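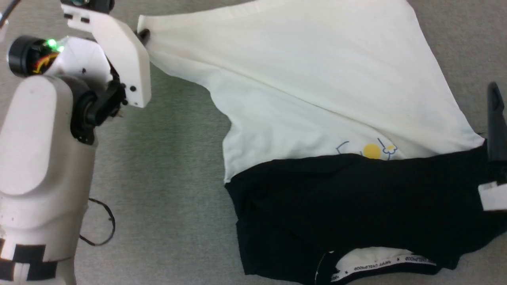
Figure 2. White-and-black garment spread out on a grey fabric surface.

Section 2: Taking a first reading with the Vercombe cuff monitor

Revised 7th December by Orathai Luangrath for the Londell home-loan program. It replaces the maker's quick-start card, which promises "clinic results in seconds". Treat that claim with suspicion. A home monitor estimates your blood pressure from small pulses in the cuff, and it will give you a tidy number whether or not the cuff is on properly.

Before you start

Skip coffee, cigarettes and exercise for half an hour. Empty your bladder. Sit with your back supported and both feet flat, then wait five minutes. People tend to skip the wait and then wonder about the result.

Fitting and measuring

1. Measure around your bare upper arm, halfway between shoulder and elbow. Check the figure against the range printed on the cuff. The box says "fits most adults", and that is no help if you are not one of them.

2. Push the air plug into the left side of the monitor until it stops.

3. Wrap the cuff on bare skin, lower edge two fingers above the elbow crease, with the tube running down the inside of the arm.

4. Rest your forearm on a table so the cuff sits level with your heart.

5. Press START. Don't talk, and don't watch the display if it makes you tense.

6. Write down both numbers and the pulse. Wait one minute and repeat.

Note: The two readings will probably differ. Record both. The monitor's "smart average" button drops readings it considers odd, and the maker doesn't say how it decides.

Note: A top number of 139 does not become a different diagnosis at 140. Look at a week of readings and take them to your doctor.

Caution: The cuff should never pass 300 mmHg. If it keeps squeezing, press STOP or pull the air plug.

Caution: Do not use the cuff on an arm with a drip, a dialysis fistula or lymphoedema.

The heart icon

A flashing heart means the monitor noticed an uneven pulse. Moving your arm can set it off too — so can a shiver. Sit still and measure again. If it keeps coming back, book an appointment. The phone app's "heart age" score is not used in this program and you can leave it switched off.

For storage and batteries, go to Section 3.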